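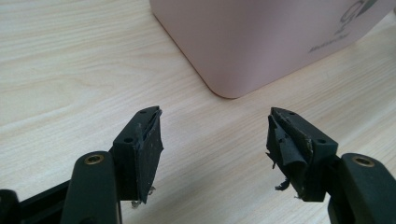

*Figure 4. View from the hand-held gripper's camera at the start of an approach to a box. Both fingers open, nothing held. The pad on the right finger is more heavily damaged than the pad on the left.*

## 4. Pad wear and the reference approach

This section covers pad inspection, the reference approach, and the tagging of episodes for the Lulto hand-held gripper. It assumes that the camera is mounted and calibrated as described in Section 3. Tool-side fasteners and the linkage are covered in Section 6.

### 4.1 Why wear is recorded

The Grondska policy takes the wrist view as its only visual input. The fingers occupy the two lower corners of every image, so pad condition is part of the input from the first episode to the last. In our May comparison, a policy trained only on episodes recorded with new pads closed too early when it was run on a gripper with torn pads. The usual error was a close command issued while the box was still beyond the fingertips.

The training set for that comparison held 1,663 episodes, all with new pads. A second set of 1,848 episodes mixed new and worn pads, with the wear grade stored for each episode. The policy trained on the second set did not show the early close on either pad type. We have not separated the effect of wear from the effect of the larger set, and users who need that result should train on matched subsets.

The procedure below is the one used for the second set.

### 4.2 Wear grades

Grade each pad separately. The episode takes the grade of the worse pad.

| Grade | Pad surface | Edges |
|---|---|---|
| 0 | Even, no marks | Straight |
| 1 | Scuffed | Straight or lightly rough |
| 2 | Scuffed, small loose scraps | Frayed or ragged |
| 3 | Torn or creased, with a loose flap or shreds | Frayed or ragged |

In Figure 4 the left pad is grade 2 and the right pad is grade 3. The episode is therefore tagged as grade 3. Loose material along the inner side of a finger shows up well against a light tabletop and can be missed against a dark one.

**Note:** Grade from the camera view, with the fingers fully open. A pad that looks acceptable to the eye from the side may still have shreds that project into the gap in the image.

### 4.3 Inspecting the pads

1. Hold the gripper over a plain, light surface with the fingers fully open.
2. Start the Arkard recorder in preview mode.
3. Check that both fingertips and both inner pads are visible. If either tip is missing from the preview, return to Section 3.4.
4. Compare each pad with the table in 4.2.
5. Enter the two grades in the fields `pad_left` and `pad_right`. Left and right are as seen in the preview.
6. Save one still image to the session folder.

Repeat the inspection after every 40 episodes and after any episode in which the gripper was dropped or a pad caught on the object.

**Caution:** Do not trim, pull, or glue loose pad material during a session. A change in the pad outline partway through makes the stored grade wrong for the episodes on one side of the change. Finish the session, or close it and open a new one with new grades.

**Caution:** Keep fingers clear of the pads when the trigger is connected. The linkage closes both sides at once.

### 4.4 Reference approach

The reference approach is a short recording made before each block of episodes. It gives the Chacko alignment script a known sequence of open fingers, approach, contact, and release.

1. Place a rigid, straight-sided box on the table with one vertical corner toward the operator. A matte surface works best.
2. Open the fingers fully and start recording.
3. Bring the gripper in until the near bottom corner of the box is visible above the gap between the fingertips. Bare table should still show in the gap.
4. Hold still for 3 seconds.
5. Move forward at a slow, even rate until the box is between the pads.
6. Close the trigger until the fingers stop. Do not lift.
7. Open fully, back out along the same line, and stop recording.

The pose in step 3 matches Figure 4. The box corner does not have to be centered. In the figure it sits slightly nearer the right fingertip, and the script accepts this.

**Note:** Printing on the box has no effect on alignment. The script uses the bottom edges only — a box with a strong shadow along one bottom edge is acceptable as long as the other edge can still be traced.

### 4.5 Checking the result

Run `chacko align --ref` on the session folder. The script writes one line per reference approach.

- `OK`: the open pose, contact, and release were all found.
- `NO_EDGE`: the bottom edges of the box could not be traced. Change the lighting or the box and record again.
- `NO_OPEN`: the open pose was not found. The usual cause is a shred or flap that crosses the finger outline. Record again with a longer hold at step 4 of the procedure in 4.4.
- `DRIFT`: the fingertips moved in the image between the open pose and release. Check the camera mount before doing anything else.

If `NO_OPEN` appears twice in a row with a grade 3 pad, set `mask_pads: true` in the session file. The script then ignores the inner pad region and uses the top faces of the fingers, including the round recesses in them, as landmarks. Alignment is slower with the mask on.

### 4.6 Replacing pads

Replace both pads together, between sessions, following Section 6.2. After replacement:

1. Set both grades to 0.
2. Record a new reference approach.
3. Keep the stills from the old pads. They are needed if the episodes are regraded later.

Sessions recorded before and after a replacement can be used in the same training set, provided the grade fields are filled in for both. Sessions with empty grade fields are skipped by the Grondska loader and listed in `skipped.txt`.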